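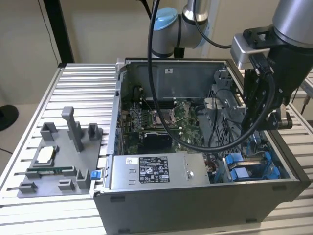 Replacing a case fan in a tower PC

Last updated: October
Print this page | E-mail this page
Search this site Enter keywords Go

Shut the computer down, switch off the supply at the wall and unplug every cable. Hold the power button in for 5 seconds. Lay the case on its side and take off the side panel.

Trace the fan lead to its header and note the label, usually CHA_FAN or SYS_FAN. Pull on the connector, never the wires. Remove the four screws from the outside of the case.

Check the airflow arrow on the new fan before fitting it – rear fans exhaust. The Zindia Silent runs at a maximum of 1,330 rpm on a four-pin header. On a three-pin header, set the BIOS fan mode to DC.

Tighten the screws in a diagonal pattern and tie the lead clear of the blades. Refit the panel, reconnect power and check the fan speed in the BIOS.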